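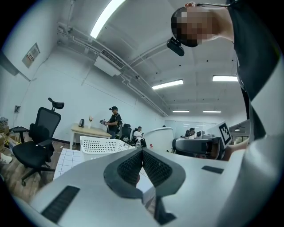 Unit 3: Reading the Ocean Heat Record

Purpose of this handout

These notes accompany the lecture on heat storage in the upper ocean. Students should read them before the lab session and bring a printed copy. The Stama globe display will be used for the second half of the lecture.

Key terms

Heat content: the total energy held in a column of seawater, measured against a chosen baseline.
Mixed layer: the surface water stirred by wind and waves, where temperature changes little with depth.
Thermocline: the zone below the mixed layer in which temperature falls quickly.

Why the ocean warms slowly

Water has a high heat capacity. A given amount of energy raises the temperature of a cubic meter of seawater far less than it raises that of the same volume of air. The ocean therefore takes up most of the extra energy held in the climate system, and it responds over decades. Deep water responds more slowly still – in some basins, over centuries.

Sources of data

Early measurements came from ships and followed trade routes, so coverage of the Southern Ocean was poor. Drifting floats now sample most open water to a depth of 2,000 meters. The course dataset, Skurura, contains 1314 temperature profiles, of which 524 extend below the thermocline. Profiles flagged "G" were processed with the Goklow correction and should not be averaged with uncorrected ones.

Sea level

Seawater expands as it warms. This thermal expansion accounts for a substantial part of observed sea level rise; melting land ice supplies most of the remainder. Floating sea ice contributes very little when it melts.

Lab assignment

Choose 13 profiles from a single basin. Plot temperature against depth, mark the base of the mixed layer, and compare the November profiles with those from any other month. State the baseline used.

Written work is due Dec 6, 2019, at the start of class. Late work will be accepted only with prior approval.

Reading: El Fassi course reader, Chapter 3. The section on salinity is optional.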